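Vinthorpe overbed table: six weeks at Dad's bedside

Posted 2019-02-10 by Jaruwan Paisan
Filed under: Home care gear, Palliative

I should say up front that I don't trust the home care catalogue. When my father came home from hospital in October with a palliative referral and a bag of pamphlets, the catalogue was on top, and everything in it was photographed beside a vase of tulips. So this review comes from somebody who was already cranky when the box arrived.

The Vinthorpe is an overbed table. It's a C-shaped base on castors that slides under the bed, a column with a lever, and a top that goes across the patient's lap. Ours cost $380 from Prasertsri, the medical supply shop near the hospital, who also wanted a delivery fee until I pointed out that I was standing there with a car.

You can rent a hospital-type table from most suppliers for much less. Our palliative nurse, Mayuree Jaidee, told us so on her first visit, and I wish I'd spoken to her before I went shopping. Ask your nurse or occupational therapist what the loan program covers. In our case it covered the bed, the commode and the pressure mattress, and it would have covered a plain table too.

Assembly

Nearly an hour, with swearing. The instruction sheet has drawings and no words, and two of the drawings show the column facing opposite ways. My brother-in-law Spyros Theodorakopoulos put it together backwards, took it apart and put it together again. The Allen key supplied is the soft kind that rounds off on the third bolt. Use your own.

Height and tilt

The lever works. I'll give them that. You squeeze it and the top rises on a gas spring, and it stops where you let go. Lowering it takes more push than I'd like, and Dad couldn't manage it by himself after the first couple of weeks. The brochure says "effortless one-hand adjustment for every user". I'd like to meet every user.

The tilting section is the part I'd pay not to have. It's meant for reading. The lip along the bottom is so shallow that a paperback slides over it, and once the tilt is up there's hardly any flat space left for a cup, a kidney dish and the mouth care sponges, and those are the things that need to be within reach. We used the tilt twice.

Castors

Fine on hard floors. On carpet they drag, and on the edge of the rug they stop dead and the cup keeps going. Two of the four lock. With both locks on, the table still swivels a little if somebody leans on it, and people do lean on it. Visitors especially. Nurses seem to know better.

If your bed has a low frame, measure the gap underneath before you buy anything. The base needs 11 centimetres of clearance. Our loan bed had that when it was raised for care and didn't when it was lowered for sleeping, so every night the table had to be pulled out and parked against the wall. The shop hadn't mentioned it. I asked the fellow at the counter afterwards and he said most people figure it out.

Cleaning

Good, grudgingly. The top is one piece with no seam around the rim, and it stood up to disinfectant wipes several times a day. Blackcurrant drink left a shadow that came out with baking soda. The column collects fluff where the grease is.

What else we tried

The Istilico tray, with folding legs, sits right on the mattress. Cheap, light, and hopeless on a pressure mattress, which shifts under it. Dad hated the weight near his legs. It went to my niece, who does her homework on it.

The Cuvum bedside caddy hangs from the rail and holds glasses, tissues, the remote and the call bell. I expected nothing and it was the most useful thing we bought. It doesn't replace a table for meals, but by December meals were a few spoonfuls of custard and somebody was holding the bowl anyway.

We also just used furniture. For a good while the medication chart, the phone numbers and everybody's tea lived on an ordinary small table at the foot of the bed, and it did that job perfectly well. Ratree Bunnag from the volunteer visiting service told me most of the homes she goes into are set up that way.

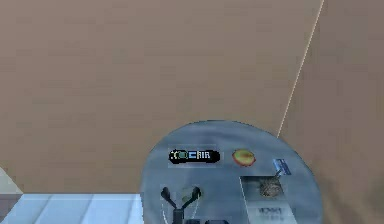 Round table top, tan walls, light blue tile.

Would I buy it again?

No. I'd borrow the plain one and put the money toward a night of respite care. The Vinthorpe is decently made once it's bolted together the right way around, and if you're going to need an overbed table for a year or more, with hard floors and a bed that sits high enough, it may earn its price. For a stay measured in weeks I can't see it.

The company claims a warranty of 3 years. I haven't tested it. Their phone line put me on hold over the Allen key and then suggested I email a photo of the bolt.

Ours is sitting in the garage, wiped down, all bolts present. If you're local and you need one, leave a comment and you can have it for nothing. You'd need a hatchback with the seats down, or half an hour and a decent Allen key.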